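Lernum library to close main floor for electrical and carpet work

The main floor of the Lernum public library will close to visitors in February while contractors replace the building's electrical distribution panel and the floor covering in the reading room. The lower level, which holds the children's collection and the local records room, will stay open on a reduced schedule.

The work was approved by the town council in a single vote covering both contracts. The electrical contract went to Kostiuk, which rewired the town's pumping station under an earlier agreement. The flooring contract went to Grenix, the lower of two bidders. A third firm withdrew its flooring bid before the opening date after asking for a longer installation period than the town was prepared to allow.

The existing panel dates from the original construction of the building and has no spare breaker positions. Circuits added over the years for computers, a photocopier and the front entrance opener were tied into existing branch lines. An inspection report filed with the council listed 19 items for correction, most of them minor: missing cover plates, unlabeled breakers, and outlets without a working ground. Four items were rated as requiring attention within a year. Those four all concern the panel itself or the feeder cable that supplies it.

Kostiuk will install a new 48-position panel in the same utility closet. The closet door will be rehung to swing outward, which gives the working clearance required in front of the equipment. The feeder from the transformer pad to the building will be replaced at the same time, and a trench will be opened along the north walk. Pedestrians will be directed to the side entrance on Nollent Street for as long as the trench is open. 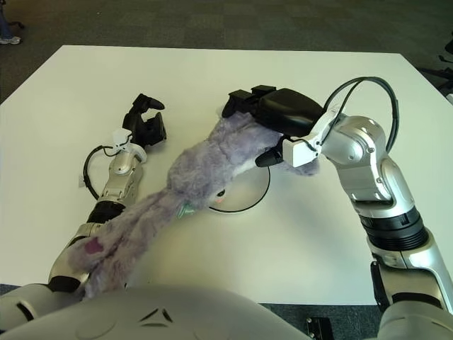
LERNUM, 18 Dec 2021 – Tables on the main floor will be moved into storage ahead of the closure, and the shelving will be emptied one section at a time. Books from the main floor will be boxed by call number and kept in the former dispatch room at the rear of the town garage. The room is heated, and the library has placed a humidity recorder in it to confirm that conditions remain acceptable for paper.

Titles in storage will not be available for loan. The online catalog will show them as unavailable from the first day of packing until they are back on the shelf. Holds already placed will keep their position in the queue. Holds on titles in the lower level will be filled as usual, and requests to partner libraries can still be made through the catalog or at the lower-level desk.

Loan periods for main-floor items checked out before the closure will be extended automatically to the end of the project. Borrowers do not need to renew. Items may be returned at any time through the book drop beside the parking lot, which will be emptied every weekday morning. The book drop at the front entrance will be locked.

The new floor covering is carpet tile, laid with a pressure-sensitive adhesive so that single tiles can be lifted and replaced. The specification calls for a tile with a backing suited to concrete slabs and a pile weight rated for heavy traffic. Grenix must test the slab for moisture before any adhesive is applied. If the readings exceed the adhesive manufacturer's limit, a sealing coat will be added under a unit price already included in the contract, and the schedule will be extended by three working days.

Noise from the removal of the old covering is expected to be noticeable in the lower level. Grenix has agreed to limit scraping and grinding to the hours before 10 a.m., when the building is closed to the public. Story time will move to the community hall for the duration of the flooring work – dates will be posted at both locations.

A power shutdown is needed for the changeover to the new panel. It is planned as one continuous outage of no more than 40 hours, starting after closing on a Friday. The whole building, including the lower level, will be closed while the power is off. Telephone service to the library will also be interrupted, and calls will be forwarded to the town office, which will take messages only. The library's file server will be shut down beforehand and its backup copied to equipment at the town office.

Heating is supplied by a gas boiler with electric controls and pumps, and it cannot run during the outage. The contract requires Kostiuk to provide a temporary generator for the boiler circuit if the forecast low for the weekend is below 25 degrees. The generator would be placed on the east side of the building, away from the air intake.

Both contracts will be paid from the town's building reserve. No borrowing is involved, and the library's operating budget for books and staff is not affected. The council set aside a separate allowance for changes in the work and asked for a written report if more than half of it is spent. Replacement of the main-floor lighting was considered as part of the same project but was left out after the estimates came in. The new panel will have enough capacity for the lighting circuits if that work is funded later.

Parking in the library lot will be limited during deliveries. The six spaces nearest the loading door will be fenced off for materials and a waste container. Accessible spaces will be kept clear at all times and relocated closer to the Nollent Street entrance, with a temporary ramp at the door.

Public computers will not be available during the closure, apart from two stations to be set up in the records room. Sessions there will be limited to one hour when others are waiting. Printing will be available at the lower-level desk. Wireless service will continue to reach the parking lot except during the power shutdown.

Groups that hold regular meetings on the main floor have been offered space at the community hall at the library rate. Requests should be made in writing to the town office, giving the number of people expected and any equipment needed.

The reduced schedule for the lower level will be posted at the library entrance and on the town's website before packing begins. The final date for reopening the main floor depends on the electrical inspection, which must be passed before the reading room can be returned to public use.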